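## 4. Contact-Phase Segmentation

The planner in Section 3 assumes it is handed clean phases: reach, grasp, transport, act, release. Raw head-view video has none of that. This section covers how we cut it up, and where the cutter still fails.

### 4.1 Input and labels

We start from the Skorkberg kitchen and table clips, 900 in total, each with one person doing one short task. No depth. No wrist sensors. Hand boxes come from an off-the-shelf detector, run at 30 frames per second, then smoothed. Object tracks are ours (the Drirkero tracker, same weights as in Section 3, no retraining).

A phase label is set per hand, not per clip. Early versions used a single label for both hands and it hurt us badly. One hand is often doing the "real" work while the other only holds something still, and a single label throws the second hand away. The planner then produced arm plans where the free arm drifted back to rest in the middle of a task. Godfrey Owino rewrote the label format in March to give each hand its own track, plus a link field saying which object the two hands share, if any.

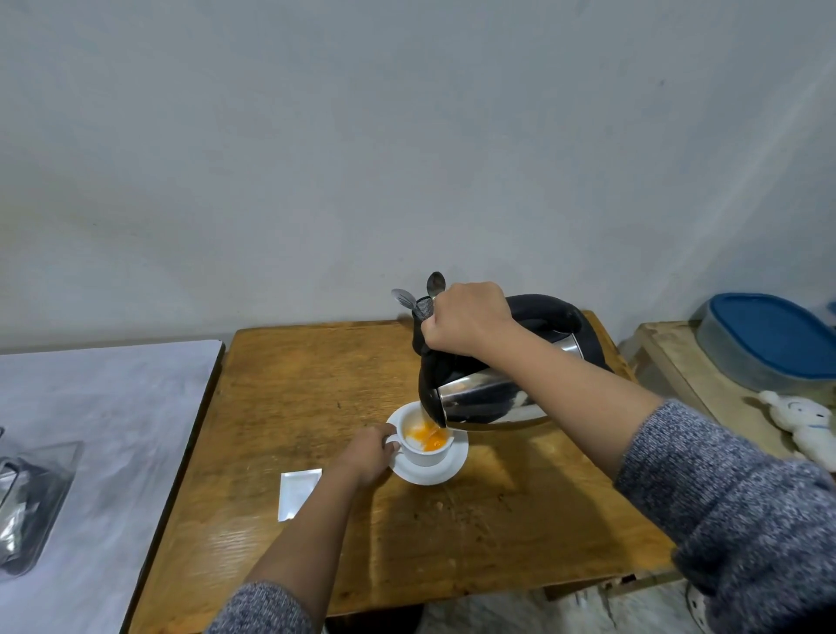 **Figure 4.** Two-hand pour, head view. Right hand labeled *act*, left hand labeled *hold*, linked through the cup.

The link field matters most when the shared object is only touched by one hand. Pouring is the usual case: in Figure 4 the right hand has the kettle by its black handle and never touches the cup, while the left holds the cup by its own handle on the saucer. A contact-only rule sees two separate jobs. Our rule adds a link when the axis of a tilted object, extended past its spout, passes through an object held by the other hand. Crude, but it catches most pours. It also helps that the rule doesn't need to see the liquid, as the foam and the orange contents in a cup like this one change looks too quickly for the tracker to hold on to.

### 4.2 Boundary detection

Boundaries are scored from three signals: hand speed, relative motion between hand and object, and tilt rate. We take peaks in the weighted sum and drop any peak closer than 100 ms to a stronger one. Weights were set by hand on a small tuning split and then left alone. Learned weights did slightly better on the tuning split and worse everywhere else, so we went back.

Shiny objects are the main trouble. A steel body picks up the wall and the table, and the tracked outline creeps as the reflections move. Tilt rate gets noisy, false peaks show up inside a single pour. Brisance, our filter stage, clamps tilt rate whenever the outline area changes faster than the hand box does. Removes most of the false peaks, adds a small delay at the start of the tilt. We accept the delay; the planner re-times the start anyway.

### 4.3 What still breaks

Long sleeves. A loose cuff gets merged into the hand box and the hand seems to arrive earlier than it does. Worse for the arm nearer to the camera.

Hidden objects. Anything behind the grasped object is lost for the length of the pour, then comes back with a new ID. The planner treats it as a new obstacle and replans for no good reason. A longer track memory (we tried around 100 frames) fixes this but brings back ghosts of objects that have been moved.

Hand swaps are not handled at all. If the cup goes from left to right mid-task the link is droped and has to be added by hand. The Wickramasinghe label tool has a shortcut for this, and all swap clips in Section 5 were fixed that way before scoring.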